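Reaction times, priming and a sceptic with a spreadsheet

Fisthorpe, 26 May 2024

The psychologist who runs the Flurwood replication group doesn't like the word "breakthrough". She asked to appear here without her name, on the grounds that the work belongs to the group and that the last person quoted by name spent October answering angry emails.

We met to talk about the Jalard effect, the claim that people make better choices after a few minutes of looking at repeating patterns. It has been in two popular books and at least one airport advert. Her group has now tried to reproduce it 4 times.

"We got nothing the first time and assumed we had done it badly," she said. "Then we got nothing again, with the original materials, and I began to wonder who had done it badly."

The original study tested 20 students. I put it to her that small studies were normal then, and that it seems unfair to hold old work to new standards. She half agreed. "Fine, it was normal. Lots of things were normal. But if you test 20 people and find a huge effect on something as messy as human choice, I would like you to be worried. They were delighted."

Her largest attempt used 2000 volunteers, recruited online and in the lab. Critics have said that online testing is too sloppy to pick up a subtle effect. I find that a bit convenient, given that nobody called the effect subtle until it went missing, but I asked anyway.

"We looked at the lab people separately," she said. "It's flat. You can argue about the screens, the chairs, the time of day. I've had a reviewer argue about the wallpaper."

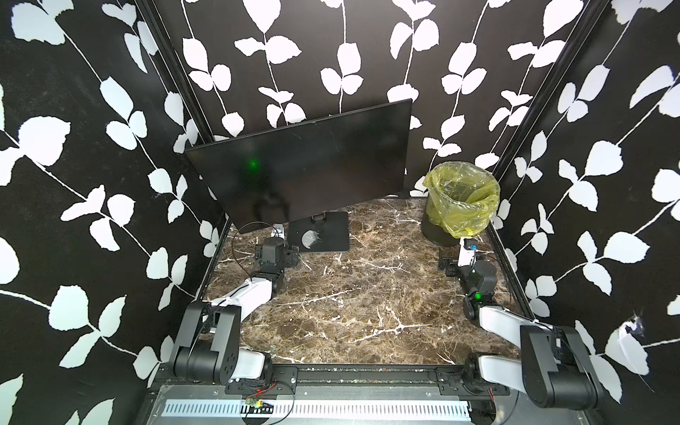

Leaf-pattern wallpaper above a marble-look floor.

She is no kinder to her own side. The Govindasamy scale, which her group uses to score decision quality, has problems she was quick to list. People guess what it is after. Scores drift upwards on a second sitting. "I wouldn't buy a kettle on the strength of it," she said. Why use it, then? "The first study used it. If I swap the ruler, they'll say I measured something else."

That answer bothered me and I told her so. If the scale is poor, a null result on it says little about whether patterns help people think. She took a while to reply.

"It says the published claim doesn't hold up on its own terms. Whether there's something else, with a better test, I don't know. I wouldn't bet on it, but I don't know."

What about the companies selling training built on the idea? She has been to one session, which she paid for herself. The handout promised results "backed by science" and gave a single reference – the study with 20 students. She wrote to the organisers afterwards and has had no reply.

The group's data will go online once the paper is accepted, minus 1000 records from an early batch in which the timing software dropped key presses. I asked whether throwing away that much would look suspicious. "It should," she said. "We ran it with them in as well, and both versions are in the paper. Check it. I'd prefer you did."

I have asked for the files. They had not arrived when this was written.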